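**Adhesive hooks keep falling off a painted wall**

Posted by Jollow, August 2, 2018

I've put up 4 of the small stick-on hooks in our hallway and two have come down already. They only hold light things like keys and a cloth bag. The wall was painted in April with an ordinary matt emulsion. Is it the paint or am I doing something wrong?

**Miyuki Yagi**

Probably the paint, partly. Matt emulsion is a bit chalky and the strip sticks to the top layer only. Wipe the spot with surgical spirit on a clean cloth, not washing-up liquid, which leaves a film. Let it dry. Press the strip on hard for 30 seconds, then leave the hook with nothing on it overnight. 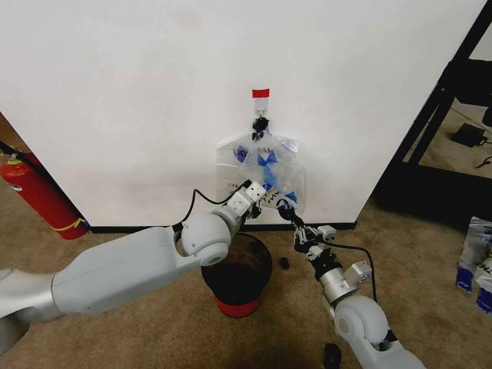 Check the weight on the packet too. The small ones are usually meant for very little, and a full cloth bag can be over the limit. If you want keys and a bag together, use the next size up.

**Skarkunis**

just use a screw

**Catríona Hennessy**

Agree with Miyuki about the spirit. I'd leave it longer before hanging anything, 48 hours if the hall is cold. Don't reuse the old strips, they never grip the same. When you take one down, pull the tab slowly straight down along the wall or you will lift the paint.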